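Thu 10 December

Genealogy bench, back to the two Tilons.

Spent the morning on the parish copybook again. Akihiko's theory is that Peter Tilon the cooper and Peter Tilon the ferryman are one man with two jobs and a lot of energy. I held out for two men until lunch. The copybook has a Peter buried in April, and a Peter signing as witness to a ferry lease that June, in a fair hand, which is good going for a corpse.

So, two men. The trouble is that every published tree, all the way back to the Flavness typescript, gives the ferryman's wife and children to the cooper. The typescript cites "family knowledge." I have met the family.

Entries checked so far: 2370 lines of index, 568 of them Tilon or something a tired clerk might have meant by Tilon (Tillin, Tylon, one Tiling). Earliest is 1623 and is probably a horse.
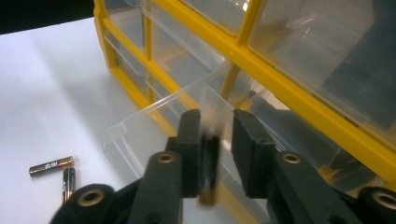
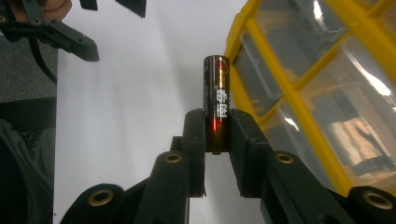 Battery and black gripper fingers.

Kiyoshi's question from last week, whether Cai is a first name or a place: still open. It turns up as "Cai Tilon" in the tax list and "Tilon of Cai" in the will. He says place. I say the clerk was paid by the word. Need the original of the will, page two, as our scan stops in the middle of a bequest of spoons.

Jetance export failed again at record 100. Same record as before, the one with the double baptism. Split it into two entries and it went through, so whoever merged the twins can have them back unmerged. (It was me. Initials are in the log.)

To do:
Write to the archive about page two of the will.
Take the cooper's seven children off him, gently, in the shared tree.
Ask Akihiko Hosoda for his notes on the lease witnesses before he files them by color again.
Kiyoshi Sasaki has the copybook until Monday. The ferryman's second marriage is on the leaf with the ink blot, and I still read the bride as Hannah. He reads Susannah.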